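Batgate Storage and Handling
Home / Bins and Containers / Rigid Plastic Bins / Nurska 954

Nurska 954 Open Storage Bin, Red

Product code: 954-R
Sold in: singles or packs of 3
Availability: in stock at the Ruawai depot
Page last revised: December 20, 2025

Overview

The Nurska 954 is a rigid, open-topped bin for parts, returned goods, footwear, cleaning supplies and general stock. It is moulded in one piece, with no seams, inserts or metal fittings. The colour runs through the full thickness of the wall, so scratches do not expose a different shade underneath.

The 954 replaces the earlier straight-walled model. Overall footprint is unchanged and the two will stand side by side on the same shelf, but they do not stack with each other. Customers adding to an existing run should check the base of their bins before ordering. The older model has a plain underside with no code. The 954 carries its product code on the base.

Construction

The top is finished with a thick overhanging rim with rounded corners. The rim stiffens the opening and serves as the lifting point along all four sides. There are no cut-out handles, and small parts cannot escape through the wall when the bin is tipped.

The long side is divided into sections. Slender vertical ribs run down the middle from just below the rim to the base, with flat channels between them. Smooth raised panels stand on either side of the ribs, and below each panel is a row of narrow recessed rectangles. The ribs resist bowing when the bin is filled with dense goods. The recesses stiffen the lower wall without adding to the weight.
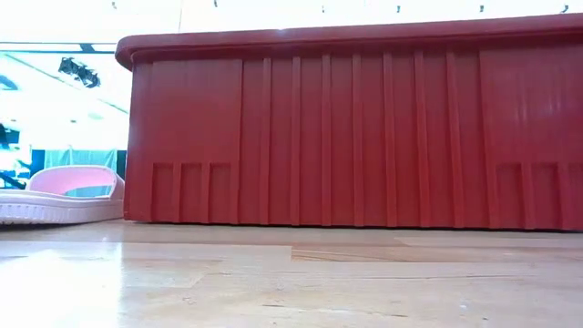 Can the bin be dragged across a finished wooden floor?
Lift it if there is anything in it. The base is smooth when new but picks up grit in use, and grit trapped under a loaded bin will mark varnish. Self-adhesive felt pads may be fitted to the corners of the base, though they must be removed before stacking.

Labelling

The smooth panels are intended for labels. Adhesive labels should be applied to a dry, grease-free surface at room temperature and pressed from the centre outwards. Paper labels with a permanent adhesive are difficult to remove cleanly from this material - use a removable grade if the contents change often. Do not label across the ribs, as the edges will lift.

The Skeko card holder clips over the rim and hangs in front of the panel. It takes a standard index card and is sold separately.

Loading and stacking

Maximum evenly distributed load: 20 kg
Maximum bins in a loaded stack, with lids: 3
Maximum bins in an empty nested stack: 20

Loaded bins must not be stacked without lids. The rim alone will not locate the bin above it, and the upper bin will drop inside the lower one. Place the heaviest bin at the bottom and keep the stack on a level surface. The load figure applies to a bin supported across its whole base. Wire shelving with wide gaps needs a board underneath.

Nested bins can grip one another after long storage. Separate them by twisting slightly at opposite corners. Do not lever them apart with a screwdriver, which will split the rim.

Care

Wash with warm water and ordinary washing-up liquid. The channels between the ribs collect dust and are best cleared with a soft brush, worked from top to bottom. Solvents, scouring powder and undiluted bleach will dull the surface. The bin is not suitable for dishwashers, hot liquids or long-term outdoor use. Red fades faster than the grey version in strong sun.

Accessories and related items

954-L Flat lid, red or grey
954-G Nurska 954 bin, grey
SK-3 Skeko card holder, pack of 3
125-D Wheeled dolly, takes one bin, brakes on two castors

The dolly has a raised edge that holds the base of the bin. It is not compatible with the straight-walled model.

Ordering

Orders of 125 bins or more are supplied direct from the moulder on pallets, nested and shrink-wrapped. Smaller quantities are sent from Ruawai in cartons. Lids are packed separately and may arrive in a different delivery. Please state the colour of both bin and lid on the order - mixed colours are accepted at the same price.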